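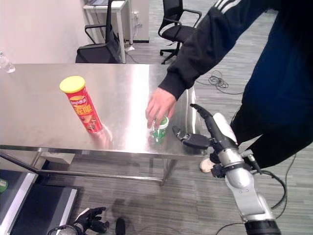 Unit 5: Packaging as an Owned Channel

Owned media is any surface a brand controls and does not rent. The usual list covers the website, the email list, and the brand's own video and social accounts. Packaging belongs on the same list and is often left off it, partly because it is paid for out of a different budget. A snack canister such as the red one with the yellow lid and the Lay's-style logo carries a brand color, a mark, a block of text, and a product picture near the base, all on one label. Each of those is a content decision. This unit treats them the same way Unit 4 treated the home page.

Reading before class: Chapter 2 of the course pack, and the Wotia case (text only, skip the appendix).

5.1 Terms

Owned channel: a surface where the brand sets the content, the timing, and the format.

Paid channel: a surface rented for a period or for a number of impressions.

Earned channel: mention or display by others without payment.

Contact: one occasion on which a person could have seen the surface. A contact is not an impression in the ad-server sense. The two must not be added together in a report.

Dwell: time during which the surface stays in view. Packaging dwell is long and mostly unattended. Video dwell is short and partly attended.

Carry element: any item on the pack that sends the reader to another owned channel. Printed addresses, short codes, and account names are the common ones.

5.2 How packaging differs from other owned channels

A web page can be changed in an hour. A printed label is fixed until the run sells through, and old and new versions will sit side by side on shelves for a while. Anything with an end date should therefore stay off the primary label. Put it on a sleeve or a sticker, or leave it to the page that the carry element points to.

The second difference is targeting. A brand can show different pages to different visitors. With packaging, the choice of retailer and region is the only targeting available, and it is coarse. Language is the main exception. A label for a given market is written for that market, and the text hierarchy should be rebuilt for it. Swapping the words inside a layout made for another script usually gives bad line breaks and a product name that is too small.

The third is cost. The label must be printed in any case, so the added cost of content on it is close to zero up to the point where a new plate or a larger label is needed. After that point the cost rises in a step. Students regularly draw this as a smooth curve in the exercise. It is a step.

5.3 Hierarchy on a small surface

Work from viewing distance.

Far (shelf): color and shape. One dominant color, held constant across the range. Flavor or variant is shown by a second color.

Middle (reach): brand mark and product name. These should be readable without turning the pack. On a round container the readable width is well under half of the circumference, so measure the flat artwork against that width and not against the full wrap.

Near (hand): claims, picture detail, carry element, legal text. A hand holding the pack covers part of the label, typically the middle band. Carry elements placed there are seen less often in use than those placed high on the label or on the lid.

Boutros, in the second guest session, argued that the lid is the most underused area in the category. His reasoning is that the lid is handled each time the product is opened. The counterargument is that lids are often sourced separately and shared across a range, so printing on them breaks a purchasing arrangement that saves money. Both points hold. Be ready to say which one dominates for a given client.

5.4 Case: Wotia

Wotia sells roasted seeds and dried fruit in tubes through the Sternasdale chain. Before the redesign, the tube carried a web address in the legal block and nothing else that pointed off the pack. The brief to the agency, Vuvwood, asked for more traffic to the recipe pages without a larger label and without paid support.

Vuvwood moved the address out of the legal block, shortened it, and set it just under the rim. It also gave each variant its own landing page, so that visits could be separated by product. The test began in March, in Sternasdale stores only.

Results for the test period:

Visits to the recipe pages from the old address: 768
Visits to the recipe pages from the new short address: 827

Willy Van Loon, who ran the account at Vuvwood, reported the result as a success. Read the figures with care. Both versions were on sale during the period, and the share of each was not recorded. The two counts cannot be turned into rates. A small difference in visits is compatible with a strong effect (if few new tubes had reached the shelf) and with no effect at all (if the split was even or leaned toward the new tubes). The correct statement is that the short address drew more visits in total over the period.

The landing pages were the more useful part of the project. They showed which variants sent readers to the recipes, and that finding does not depend on the split between old and new labels.

5.5 Measurement

Minimum record for a packaging test:

Units shipped, by label version and by region
Date the new version first reached the shelf, by store if possible
Visits by carry element, each with its own address
Any paid or earned activity in the same region and period

If the first line is missing, do not report a rate. If the last line is missing, say so next to the result - not in a footnote.

Do not convert contacts to a money value by applying a paid media price. The practice is common in agency decks. A paid price reflects an auction or a negotiated rate for a surface with attention attached, and a label in a kitchen cupboard has neither.

5.6 Written exercise

Yakubu is a drinks brand with one product, sold in small cups with a printed lid. It has a website, an email list, and a video channel with few uploads. It wants to use the pack to build the email list.

Write two pages. State which surface carries the sign-up address, what it replaces, and what the reader receives for signing up. Draw the cost step for the change and mark where the present label sits on it. List the records you would ask the client to keep, and name one result that would lead you to drop the plan.

Do not propose a contest. Contests have end dates (see 5.2), and the sign-ups they bring in are covered separately in Unit 6.

Due 31 August 2019, on paper or through the course page. Late work is marked but loses one grade step.

5.7 Notes on last year's papers

Most papers put too many carry elements on one pack. Two addresses on a small label split the traffic and make both harder to read. Pick one.

Several papers cited the Wotia figures as a growth rate. See 5.4.

Sketches do not need to be to scale, but the readable width must be marked on them.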